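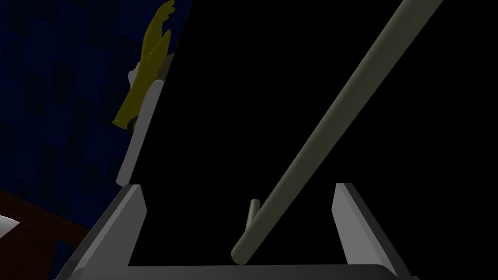
Simulation view from the gripper: open fingers and a pale green rod with a short side stub.

Zollberg two-finger pick station
Part no. 524
Reviewed for Skistwood Equipment by Gervasio Núñez
Updated 9 Mar 2020

We carry the Zollberg because customers ask for it. I would sooner you read this page before you order than call me after.

What it does
The station picks up one part at a time between two flat fingers and puts it somewhere else. It suits benches where a person now spends most of a shift moving handles, rods and fittings from a bin to a tray. You rehearse the pick in the Asarora software first, then run it on the arm. The rendering shows the approach, with the fingers still wide open on either side of the rod and no contact yet.

A long thin part with a peg near one end is a fair test. Close on the shaft and it can roll. Close on the stub and you may be holding the whole length by its short end. Asarora will let you try both as many times as you like, but a part on a screen has no oil on it, and I have yet to see a bin on a real floor that stays as tidy as a programmed one.

What it changes for your people
Zollberg's brochure says the station "frees operators for higher-value tasks." Ask your shift lead what those tasks are. At the Salinas shop where we put in 2 stations last November, the packers stopped packing and started clearing jams, refilling bins and answering the alarm. Some like it better. Their wrists certainly do. One asked to go back to the manual bench, and the shop let her, since they had kept it.

The work didn't go away. It got more interrupted. Someone who used to have a steady rhythm now waits for a machine to need something, and that is tiring in its own way - plan breaks around it. Decide before delivery who is allowed to change a pick point, and pay that person for knowing how.

In the Salinas log for the first full week there were 969 attempted picks and 108 stops that needed a hand. The plant manager thought that was good. The people doing the walking did not.

In the crate
Arm and gripper
One pair of flat fingers
Controller with Asarora license, single seat
Bench mounting plate
Stop button on a cable

Not in the crate
Guarding
Finger pads
Training beyond the first day
Bin or part feeder

Good fit
Rigid parts, one shape per run, a bench that stays put, and at least one operator on each shift who wants to learn it.

Poor fit
Soft goods, mixed bins, anything that changes every hour. Also any shop that has already promised the savings to head office.

Ordering
Price on request. Send us a sample part with your inquiry, and a dirty one if that's how they reach the bench. We will try it and tell you what happened. Returns are accepted on unmounted units only.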